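Leave the kettle out

My sister-in-law, Hui-mei Hsiao, keeps a kitchen with nothing on the benches. The toaster lives in a cupboard, the kettle lives in the cupboard above it, and if you want a cup of tea you open two doors before you start. She wiped down the whole bench while I was there on Friday and it took her less than a minute. I can see the appeal. I still think she's wrong.

The argument for clear surfaces is mostly an argument about photographs. Real estate agents want them, and so do the people who sell storage. When we were looking at the unit in Groneck Street the agent had moved every single thing out of the kitchen, and we stood there saying how big it was. It was not big. It had 620 millimetres of usable bench on one side of the sink. Once we moved in we put a table against the far wall and that became the place where things are kept and where things are done, and it has stayed that way.

I have come to think a table like that is the most useful piece of furniture in a small home. Ours was second-hand, from a place called Prullness that has since closed, and it cost less than the delivery. It holds what we use every day. Nothing on it matches. Things get put down, used and pushed back a bit to make space for the next job, and by the evening they've drifted.

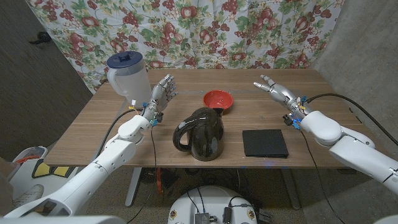
A kettle, a pitcher with a lid and a bowl are enough to get most people through a morning. I would add a knife and a board, and I would leave the rest to the cupboards. The test I use is whether I'd be annoyed to go and fetch it. I make tea five or six times a day, so I'd be very annoyed to fetch a kettle. I use the big roasting pan twice a winter and I don't mind kneeling on the floor for that.

People object that things left out get dirty. They do, but things put away get dirty too, and you find out later. My mother had a cupboard of good bowls that needed washing before every use, which meant they didn't get used, which meant they needed washing. A bowl that is out on the table gets rinsed because you need it.

The other objection is that one thing left out becomes ten. This is fair. My neighbour Pin-yu Kao has a table you can't see the top of, and she eats standing up. Her fix, when she gets to it, is to take everything off and only put back what she reaches for over the following week. The last time, she had 33 things off the table and put 2 back in the first three days. The others went into boxes in the hall, where I believe they still are.

What I don't accept is that the answer to her table is Hui-mei's bench. Trika, the kitchen shop near my work, sells a lift-up cabinet for hiding a kettle. It is $775 before fitting. You still have to pull the kettle out to use it, or the steam gets into the door.

Buy a decent table and keep a few plain things on it. Wipe around them, and once a week lift them up and wipe underneath.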